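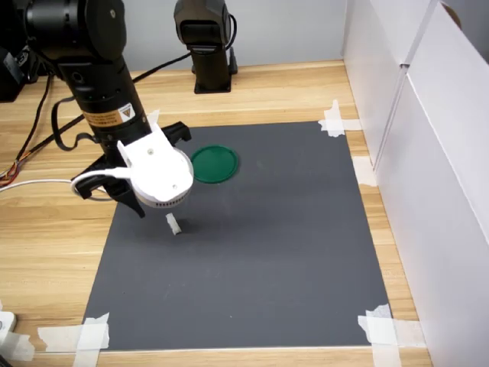
Do you have to book ahead to see the Vanenari mat workshop on its open day?

Walk-ins are let in all day, but the cutting room tour is by ticket only and the tickets are handed out at the front desk from opening. They are free. Parking is behind the building and it fills up.

We use cookies to remember your settings. By continuing to read this site you agree to our cookie policy. Accept / Manage

I went on May 9, 2025, mostly to see how table mats are made and to buy one for my own bench. Vanenari makes flat mats for desks, hobby tables and sewing rooms. The workshop is in an older brick building past the rail yard, with the showroom at the street end and the cutting room at the back. A sandwich board at the corner pointed the wrong way, so a few of us went around the block first.

The showroom is one long room with tables down both sides. Mats are laid out on the tables and you are allowed to handle everything. Each colour is shown on a light wooden top and on a dark one, and it makes more difference than I expected. The dark grey is the one they sell the most of. On light wood it gives a clear edge, and small pale things show up well against it. I tried the same shade on the dark table and it more or less disappeared.

The staff had put out odds and ends for people to try on the mats: lids, blocks, buttons, pencils. Benedito Frota looks after the showroom and he encouraged everyone to push things around and drop them. His point was that a mat should stop a jar lid from sliding when you brush it with your sleeve, and should keep the noise down. The plastic lids were good for this. They skate across bare wood. On the mats they moved a little and then stayed where they were.

The cutting room tour was 13 people, with Veikko Kiiskinen leading. He has been cutting mats for most of his working life and speaks quietly, so stand near the front. The sheet comes in on rolls from a supplier called Van Wijk and has to rest flat before anyone cuts it. The resting racks take up one whole wall. If a sheet is cut too soon the corners lift afterward, and he had a bad one hanging on a nail to show us. He laid it on the bench and all four corners curled up.

Cutting is done against a steel rule on a wide table. The large size is 60 cm deep. After cutting, the edges are checked by hand and the corners are trimmed. Offcuts go into a bin by the door and are sold as coasters or drawer liners at the desk. Veikko let two people from our group try a straight cut on scrap. It is harder than it looks and the second one wandered badly at the end.

There was a question about cleaning. Warm water and a bit of dish soap, dry with a cloth, and store it flat or rolled with the top side out. He said most of the mats that come back to them have been folded, and a fold can't be taken out. Someone also asked about hot glue. Small drips peel off once they are cool, but he would not put the gun itself down on the mat.

The last stop was the packing bench. Mats are rolled around a cardboard core, tied with paper tape and slid into a tube. They send out 600 in a normal month, and more in May when the craft fairs start. The tubes are made by Vostier. One of the packers showed me how to flatten a mat that has just come out: lay it upside down overnight with a book on each end.

Back in the showroom there was coffee and a table of seconds. Most had a scuff or an uneven edge and were marked down. I bought a dark grey one with a small nick in the side, and a bag of offcuts for $4. The Nadetti sorting trays are sold there too, though I thought they were overpriced for what they are and left them.

A few practical notes. The cutting room has a concrete floor and it is cold, so bring a sweater. The washroom is up a flight of stairs, and I did not see a lift. The desk takes cards but the seconds table was cash only. The tour ran well over its time and the next group had to wait in the hall, where there are only a couple of chairs.

My mat has been on the kitchen table since. It lay flat by the next morning with the two books on it. The nick faces the wall.

Last updated: May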